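Demonstration gathering (robot learning)

From the Brurkport Shop Wiki, the pages on teaching machines by example

Demonstration gathering is the job of collecting examples of a task so that a learning system can pick up how to do it. The term covers the planning, the recording, the labeling and the throwing away of bad takes. I've written most of this article from my own time at the bench, so expect a lot of "I" in it (other editors are welcome to add their own sections, and please do!).

The word "demonstration" gets used loosely. On this wiki it means one complete try at a task, from the starting layout to the finished one, with the arm positions and the camera views saved together. Some people say "episode" for the same thing, and the older Stoline pages say "run." I go back and forth between all three when I talk, but I've tried to stick to "demonstration" on this page.

Background

A robot arm can be programmed the old way, by writing down each position it should move to. That works fine when the part is always in the same spot. It falls apart pretty fast when the part is a slippery packet that lands differently every time. So you take another route: a person steers the arms through the task again and again, everything gets logged, and a model is trained to predict the next motion from what the cameras and joints report.

How the person does the steering varies. At Clidirum we used leader arms, small copies of the working arms that you hold in your hands, and whatever you do with them the big ones do too. Nikzad tried a headset and hand controllers for a while and I never got the hang of it, but a couple of people there loved it and were much faster than I was. There is also hand guiding, where you grab the arm itself and push it around. I like that one for slow single-arm work, though your hands end up in all the camera views.

Two-arm tasks

Most of my hours went into tasks that need two arms, and those are a different animal. With one arm you only have to think about where the fingers are. With two you have to think about timing, who lets go first, and whether the elbows are about to bump each other. A handover is the classic starter task: one gripper picks up an item, brings it to the middle, and the other takes it. It sounds dull, and it is a great test, because a model that can't time the release will tug, drop or twist the item, and you find out right away.

Both arms at the item, mid-table, with the bins behind them:

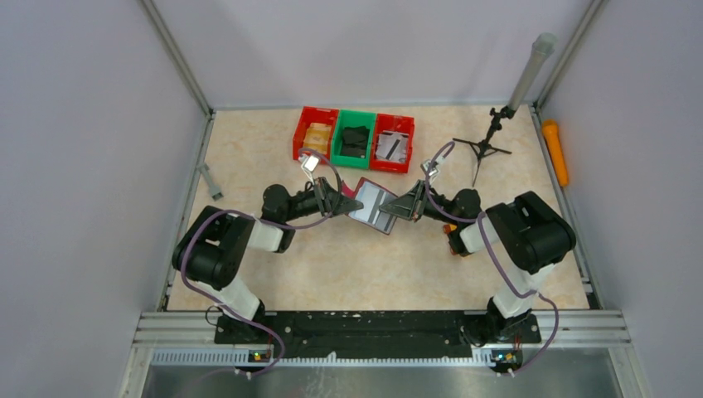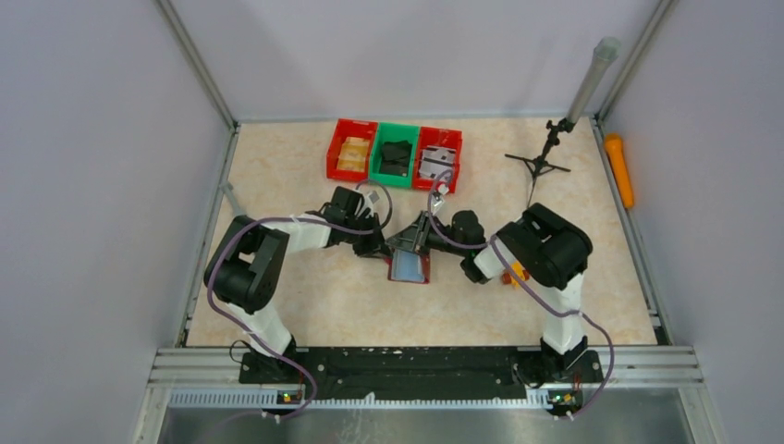
How many demonstrations does a simple handover need?
For our own handover task, 200 good ones were enough to get a model that worked on the items it had been shown. New shapes needed extra examples of their own, and soft packets needed more than stiff boxes did.

Please don't read that number as a rule, by the way. It was one bench, one set of items and a fairly patient group of operators. The Stoline page gives a lower count for a task that looks nearly the same on paper, but they kept their items in fixed spots and we moved ours all over the place.

Variety

If I had to pick the thing newcomers get wrong most often, it's variety. You find a nice smooth way to do the task, you do it the same way every time, and the model learns that one path and nothing else. Then somebody shifts a bin by the width of a thumb and the whole thing goes to pieces.

What we did was keep a layout sheet with 26 starting layouts, and work through it in shuffled order. Some layouts were easy and some were downright annoying (item half under another item, item with its long side against a bin wall). The annoying ones were worth the trouble. I'd also swap operators partway through the sheet, because everyone has little habits. Mine is that I come in too high and then drop straight down, and you could see an early model doing exactly that, which was kind of embarrassing.

Variety has a limit, though. If two operators solve the same layout in totally different ways, say one always picks with the left arm and the other with the right, the model can end up hovering between the two. We settled on a written rule for which arm picks and left everything else free.

Recoveries

A recovery is a demonstration in which something goes a bit wrong and the operator fixes it. The grip is crooked, so you set the item down and take it again. The question of whether to keep these comes up on the talk page about once a month. My view is keep them, as long as the fix is clean. A model that has only ever seen perfect grips has no idea what to do with a poor one. Of the 65 demonstrations in our January batch, 11 were recoveries, and that batch helped more than a bigger one we'd made earlier with every wobble edited out.

What I do toss: takes where the operator stops to think for a long time, takes where a cable snags, and anything where a camera dropped out. Long pauses are sneaky. The model sees a lot of "do nothing" and learns to do nothing very well.

Labels and notes

Every demonstration gets a short text label saying what was done, plus a pass or fail mark. Write the label right after the take, while you still remember it. I used to leave mine until the end of the day and then sit there guessing. Use plain words and the same words every time, so pick "packet" or "pouch" and stay with it. The layout number, the operator's initials and the software version go in the notes field.

If you change something on the bench, even a lamp, start a new batch. It costs you a minute and saves a lot of head-scratching when the results go weird.

Checking a batch

Before a batch goes to training I play back a handful at double speed, then look at the gripper opening plotted against time for all of them. Bad takes stick out like crazy on that plot. In a handover there should be a short stretch where both grippers are closed; if one take has no such stretch, the item was either dropped or tossed, and either way I want to see it.

Related pages: Leader arms; Gripper wear; Layout sheets; Clidirum bench setup

Page last edited 3/29/23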